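Kinside Open Day: Minutes of the Planning and Demonstration Meeting
03/11/2020

Present: Yavuz Bayram (chair), Ngaio Tomoana (minutes), two staff from Vadach
Apologies: Kárason

1. Previous minutes
Accepted with one correction. The hall rental is 439, to be charged to the Kamo account.

2. Demonstration run-through
Y. Bayram ran the household simulation on the main display. The doorway task was used, with the two-arm model and the viewpoint set above and behind the torso. Points noted:
- Visitors will need a short spoken introduction to the tilted viewpoint.
- Both grippers are to start each run empty.
- The door handle shows against the dark door at this size. No change to lighting.
- The basketball on the desk looks stretched toward the side of the view. Vadach to check the field of view setting.
- Step limit per run set at 600. The earlier value of 835 is withdrawn.
View agreed as the starting position for the open day:

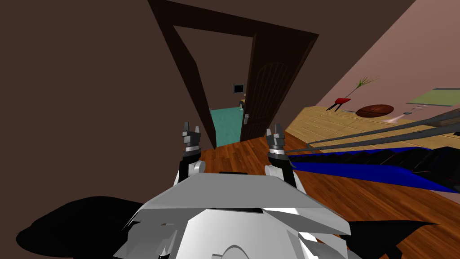 3. Visitor flow
Groups to enter by the side door and leave through the lobby. Handouts: 300 copies, single sheet, both sides. N. Tomoana to send the text to the printer by the end of November.

4. Actions
YB: save the starting position and copy it to the spare machine.
NT: handout text, signs for the lobby.
Vadach: field of view, report by email.

5. Other business
None. Meeting closed.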